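Products > Planning > Overo Grasp Planner

Search products and downloads

Overo Grasp Planner

Overo plans grasps and arm paths for tabletop work. It runs beside your existing controller and takes input from one or more cameras, including wrist cameras. Release 21 ships with the Zadska kitchen set for testing in simulation.
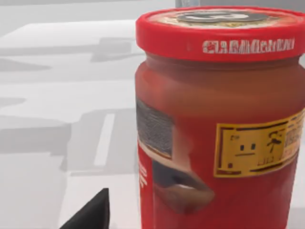 Red jar and gripper fingertip, Zadska kitchen set.

Glossy objects are handled by the Halás filter, which separates highlights and reflections from surface detail before a grasp is scored. It is on by default. Labels are ignored unless you load a text module.

Shadows get their own setting. With shadow masking on, dark areas on a pale counter are kept out of the obstacle map.

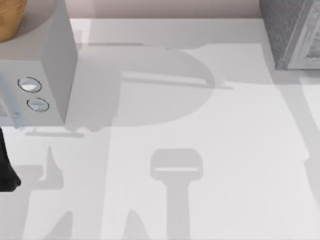
Masking can be set per camera, and changes take effect without a restart. The log lists each masked region with the camera that reported it.

License: 2 seats, with updates through April. Part number 1019. Cosow controllers need driver 19 or later. For quotes, write to Shona Strachan in sales.

This site uses cookies to remember your settings. Accept / Manage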